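Domestic Skills, Unit 2 — Laundry: loading and looking after a front loader
Flukcombe Adult Learning, notes for the afternoon group

Carry over from last time: care symbols. If you missed it get the sheet off Tarek Hegazy, p. 158 in the Brirport folder.

Before you load

Sort first. Darks, lights, towels seperate. Pockets — tissues, coins, the lot. Zips done up, duvet covers buttoned or everything ends up inside them.
Basket on the floor right in front of the door, so you lift straight across. Saves your back and the dropped socks.
Drum no more than three quarters full. Flat hand should fit in on top of the clothes.

The door

Look through the glass before every wash, even if you think the drum is empty. Then open it and run a hand round the inside. Wipe the rubber seal (fold it back, fluff and hair collect underneath). Outer rim gets fingermarks quickly, damp cloth is fine, no scourers.

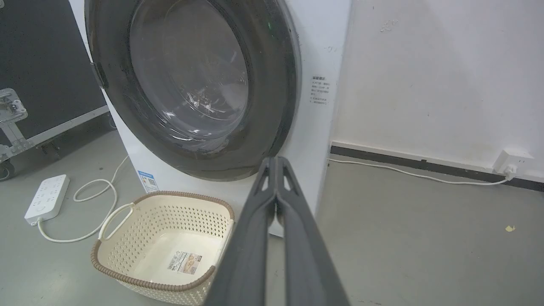
Latifa Abdelaziz disagreed with leaving the door ajar between washes: with a toddler in the flat she keeps it shut, and airs the machine for an hour after bedtime instead. Fair point, goes in the notes. Otherwise ajar, otherwise it smells.

Power and leads

Machine plugged straight into the wall socket. Extension leads and power strips — not for washing machines, they draw too much. Any other leads kept off the bit of floor where you stand with wet washing. Check the plug now and then for scorch marks.

Baskets

Holes in the sides are good, air gets through. Solid bottom means drips stay put, so dont leave damp things sitting in it overnight. Peel labels off new ones before use, glue can mark pale clothes.

Detergent

Read the packet, soft or hard water changes the dose. Most of you use too much. Drawer out and rinsed every 2 weeks.

For next time

Write down one weeks washing at home: what went in, which programme, how full. Bring the Mamo booklet. We do drying and the Plutow worksheet, questions 1 and 2 only.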